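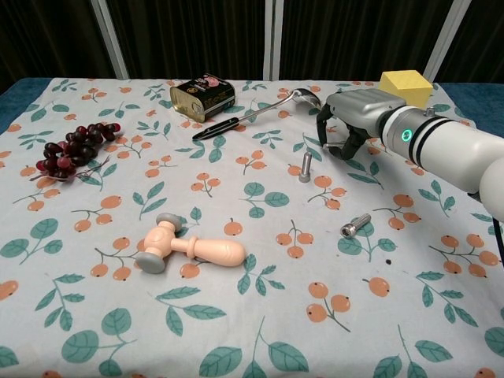 Moving two people off a mixed-item sorting table - what happens to their jobs?

Posted by benchlead_44

We run a returns sorting operation and have a robotic arm with a fingered hand on one table. Items are mixed: a tin, a spoon, bolts and screws, a sponge, plastic toys, grapes. Management wants the arm to take over first-pass sorting from April. At present 2 people do it by hand, 1,000 items a shift. The supplier, Vallix, talks about cycle time and very little else. What do the operators do afterward, and how should we rate the work?

sortline_ret

We did this at Flelberg. The operators became exception handlers. The arm sorted 500 items a shift in the first months and the rest came back to the bench, mostly small fasteners and anything soft. Walking went down, interruptions went up. Rewrite the job description before the switch, including who may stop the arm and who restarts it. Our pay grade was reviewed a year late and we lost good people over it.

Also check the count. Ours was logged per pick, so a dropped item picked twice counted as two.

Chiang_maint

Depends on the hand. Fingers cope with odd shapes but need more adjustment than a suction cup. Budget maintenance hours.

tablefour

Agree with the first reply except on timing. At Sumura we kept the manual table open beside the arm until it had run 1,000 items without a stop - slower on paper, but the operators wrote the fault list themselves and it was better than the supplier's. Do not set individual rates during that period. The arm's stops will show up in their numbers.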